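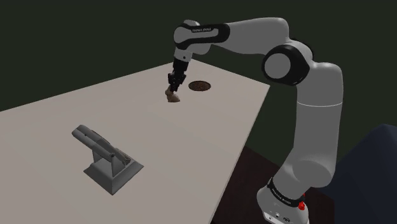
Mesa larga de tablero claro, en una imagen generada por ordenador.

Los comedores de Flisau abren el curso sin mesas nuevas

Cleritetti reconoce el retraso y culpa al transporte. Drivell lo niega. El ayuntamiento pide explicaciones por escrito

Flisau, 4 de enero de 2020

Sin mesas. Los comedores escolares de Flisau volverán de vacaciones con el mobiliario viejo, el mismo que debía haberse retirado en noviembre. Lo confirmó ayer el concejal de Educación, Győző Nyitrai, al término de una reunión con las familias que duró bastante más de lo previsto y acabó con parte del público de pie en el pasillo.

El encargo lo tiene Cleritetti, fabricante de mobiliario para colectividades. Se adjudicó antes del verano. El contrato incluye 11 comedores, con mesas alargadas y bancos a juego, montaje y retirada de lo antiguo. De momento solo hay dos terminados, el del centro y el de la carretera de la estación. Los otros nueve, a la espera.

"No voy a dar una fecha que luego no se cumpla", dijo Nyitrai. Le insistieron. No la dio.

La empresa sostiene que la mercancía está fabricada y embalada desde hace semanas y que el problema es el reparto. En una nota enviada a este diario a última hora de la tarde, Cleritetti habla de "incidencias reiteradas en la fase de transporte" y asegura que ha reclamado "en varias ocasiones" a Drivell, la compañía de logística contratada para las entregas.

Drivell responde con otra versión. Que los camiones fueron a cargar y se marcharon a medio llenar. Que faltaban patas, tornillería y los herrajes de los bancos. Un portavoz de la compañía dice tener los albaranes firmados y estar dispuesto a enseñarlos "a quien haga falta, ayuntamiento incluido".

En medio aparece un tercer nombre, Hattori. Es el proveedor de los herrajes, según figura en la documentación que el concejal repartió en la reunión. Este diario intentó ponerse en contacto con la firma sin resultado. Teléfono comunicando, correo sin contestar.

Qué pasa ahora con las comidas

Habrá servicio. En todos los centros y desde el primer día de clase, subrayó el concejal. Las mesas viejas se quedan donde están. Donde ya se habían desmontado, caso del colegio del río, se comerá en dos turnos, el primero a las 12 en punto, y se usará también la sala de música.

Esto último no gustó. Varias madres recordaron que la sala de música está en la otra planta y que los carros de la comida no suben si el ascensor no funciona. El ascensor no funciona. Lleva parado desde noviembre, se oyó desde el fondo, y el concejal tomó nota.

Tampoco está claro qué ocurre con los monitores. El doble turno alarga la jornada y el contrato del servicio no lo contempla. Nyitrai admitió que "hay que sentarse con la concesionaria" y que la conversación está empezada pero no cerrada. Las familias piden que no se les repercuta en el recibo. Compromiso verbal de que no será así, al menos en el primer trimestre del año. Por escrito, nada todavía.

Las quejas por el mobiliario actual vienen de lejos. Cantos levantados, bancos que cojean, alturas que no sirven para los pequeños. El informe técnico que dio pie al concurso recomendaba dos alturas distintas, una para infantil y otra para primaria, y superficies lisas que se limpiaran rápido entre turno y turno. También tableros claros, para que se viera la suciedad, detalle que levantó alguna risa cuando se leyó en voz alta.

En los dos comedores ya renovados, las opiniones son buenas con matices. Las cocineras agradecen la limpieza. Los bancos pesan, eso sí, y hay que moverlos entre dos para barrer. En el de la carretera de la estación hubo que cambiar la distribución sobre la marcha porque el plano no tenia en cuenta un pilar.

Penalizaciones sobre la mesa

El contrato prevé sanciones por demora. Nyitrai no quiso decir si se aplicarán. Antes, explicó, hay que determinar de quién es la culpa, y para eso el ayuntamiento ha enviado un requerimiento a Cleritetti con copia a la empresa de transporte. Plazo para contestar, 12 días. Si no hay respuesta, o si no convence, se abrirá expediente.

La oposición considera que se llega tarde. Reprocha al equipo de gobierno haber dado por buena la primera entrega sin comprobar el calendario del resto y pide que la respuesta de las empresas se haga publica íntegra, sin resúmenes. También quiere saber por qué se empezó a desmontar el comedor del río sin tener las mesas nuevas en el almacén. Sobre este punto el concejal fue breve. "Fue un error nuestro. Nos habían dicho que salían al día siguiente".

Cleritetti, en su nota, propone una solución intermedia. Entregar primero los tableros y patas disponibles, montar lo que se pueda y dejar los bancos para una segunda ronda, usando mientras tanto las sillas de las aulas. El ayuntamiento lo estudia. Los directores de los centros, menos entusiasmados. Subir y bajar sillas cada mediodía, dicen, es tiempo de clase que se pierde, y no todas las aulas están en la misma planta que el comedor.

Queda otra duda, la del almacenaje. Las mesas retiradas de los dos comedores terminados siguen en un patio cubierto con lonas. Estaba previsto donarlas a las asociaciones del municipio que las habían solicitado, pero el reparto se ha parado por si hicieran falta en el río. Una de ellas, la peña de pelota, contaba con tenerlas para su cena anual. Tendrá que pedir prestado.

Las familias volverán a reunirse cuando se conozca la respuesta al requerimiento. Mismo sitio, la biblioteca, a las 9 de la mañana. La fecha se avisará por los tablones de los colegios y en la web municipal, donde ayer por la noche aún figuraba que las obras de los comedores estaban "finalizadas".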